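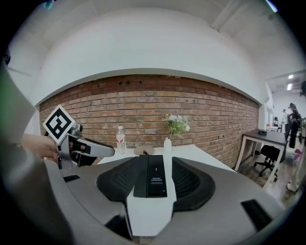

28th March

What a good day. I've got the table where I want it at last, up against the brick wall, and I keep wandering back in to look at it! The white top against all that red and brown does something lovely. I had it under the window the whole winter and never once liked it there.

Matilde came over mid-morning to help me shift things. We had a long discussion about the tall white vase or bottle, whether it's too plain, and she won, so it stays. The flowers are the artificial ones, pale white with a bit of lavender and plenty of green leaf, and I don't care what Leonor thinks about artificial flowers. She has a garden. I have a brick wall and a habit of forgetting to water things. They've kept their colour beautifully and I fluffed the leaves out with my fingers so they don't look squashed.

Then the little round tan disk, which I'd been using as a coaster in the kitchen. I put it down flat on the table just to get it out of my hand and it looked so right that I left it. Matilde said it needed something taller next to it, I said it didn't, and we had our lunch with my water bottle (red and white label, very glamorous) standing there as the something taller. She was right, annoyingly. I need to find a proper thing for that spot. A jug, maybe? Blue would be too much with the flowers. Green glass would be nice.

Rang Nikola about the wall while the kettle was on. He thinks the bricks are older than the rest of the house and says the previous people had it all plastered over until 1986. Imagine covering that up! I spent ages this afternoon looking at how the colours change, brownish here, nearly sandy there, and I love the row of little dark holes up near the top. Nikola reckons they were for beams or maybe just air. I'd like to know. Must ask Radoslava, her uncle did half the houses in Wernivau.

I did think about hanging something on it. Brayden has offered me that big framed map of his, the one with the coffee stain over Distport, and it's a kind offer, but I'd hate to drill. Leave the bricks alone for now and see how I feel in April.

Still to do: wipe the table down properly, felt pads for the legs, take the old lamp to Leonor, look for a jug. The stall by the station had some last time for hardly anything.

Soup for tea, leeks and the end of the potatoes. Carried mine through and ate it at the table facing the flowers, and then sat on with my book until I noticed it was gone ten.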